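Graretti side table, 5 months in

Bought this in April for the gap next to the sofa. £46, plus delivery from Findetar, who were a day late and left it with next door. Box fine, no dents.

Took me 30 minutes to put up. Instructions are tiny drawings, step 3 is teh one to watch — legs go on backwards very easily. Ask me how I know.

Sturdy enough for a lamp and a pile of books. Slight wobble on carpet, none on floorboards. Felt pads fell off within a week, bought better ones.

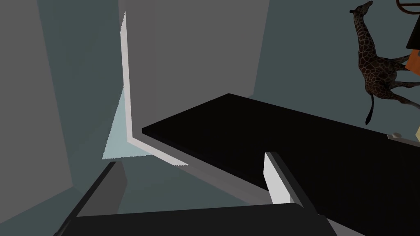

Cillian Foley

Would buy again at that price. Not at the £56 they want now. Four stars.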